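# About Cluvirari

We collect examples. Thats the short version. A person steers an arm through a job, the arm's cameras and joints get logged, and the log goes to a learning system that has to do the same job later with no one steering. Do that enough times, with enough variety, and the machine starts to get it. Skip the variety and it learns one table in one room.

Small shop, upstairs from a print works in Wadbridge. Started with 3 people and a single arm, now there are 11 of us. Operators, two people on software, one on hardware, the rest on review. Everybody takes a turn at the controls, including whoever is answering the phone that week.

Most of what we do is bench work. Pick up, move, tilt, pour, set down. Glass and liquids are our thing, mainly because clients kept asking and few other places wanted the mess. Clear glass is hard for a camera. Clear water in clear glass is worse. So we do a lot of it. 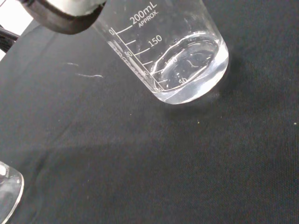

**WHAT WE DO / Glass & Liquids**

Pouring sets are run with lab beakers over black cloth. Wrist view is the one clients ask for most, rim and graduations up close, water moving when the beaker tips. Printed scale bends where it sits behind the water and we keep all of that in. No cleanup, no retouching. If there's lint on the cloth there's lint in the data.

Every run gets a plain sentence written by the operator right after ("lift the beaker and tip it toward the other one") plus a pass/fail mark. Fails are kept. Fails are sold too, at the same rate, and we'd ask you not to throw them out before you've tried training with them in.

A standard order is 475 runs of one task. That covers changes in start position, fill level, light and operator. Smaller orders are ok, ask first. We don't do anything hot, anything toxic, or anything with animals.

**Other things on the menu**

- Lids, caps and stoppers
- Sorting small parts into trays
- Folding (towels, cloth bags, not shirts yet)
- Cable plugging, in trial
- Repeat sets, where we rerun your old task on a new table so you can see what your model was really leaning on

**How a job goes**

You send a task and a target count. We run a short pilot, you look at it, you complain, we fix it. Then the full set. Cameras are checked each morning before the first run and again after lunch. Review is done by someone who did not operate. If the sentence doesn't match what the arm did, the run goes back and gets relabeled or dropped.

Joseph is our in-house logging tool, named after the street the first office was on. It stamps every camera and every joint reading on one clock. Not pretty, does not crash much. Dromow is the shared set we give away to schools, 113 tasks so far, short runs, free for class use. Write to us for the download, the old link is dead and we havent replaced it.

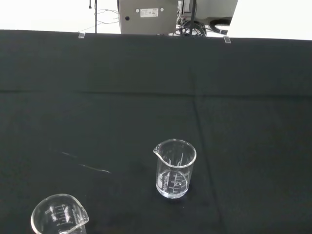 **WADBRIDGE, September** — Second glass bench is up. Same black cloth, clipped along the far edge, two beakers standing on it and wide open table between them. We're leaving the fold creases in the cloth. A few clients asked us to iron them out, others said their model did better with some texture under the glass, so for now they stay and it's noted in the task sheet. Tell us if you need it flat.

Fill levels on this bench get written down before each block, and the start spots are changed between blocks, spouts turned too. The control gear sits behind the table, so it will show up along the top of wider shots. Crop it if you want, we send full size.

Also new this month: the review desk moved to the back room, quieter, and turnaround on labels should be better from here. Should be.

**Working here**

We hire operators a few times a year. No robotics background needed. Steady hands, patience, and you have to be ok with doing the same pour over and over while paying attention to it. People from kitchens and dental labs have done really well. Training is two weeks, paid. Shifts are short on purpose, hands get sloppy and sloppy shows up in the logs right away.

School visits: yes, small groups, mornings are best. Closed shoes please, there is glass.

**Reach us**

Use the contact form, it goes to the whole team and somebody picks it up. For quotes include the task, how many runs, which camera views you want, and what arm you use at your end if you have one. Deliveries go to the side door, ring twice, the bell is quiet.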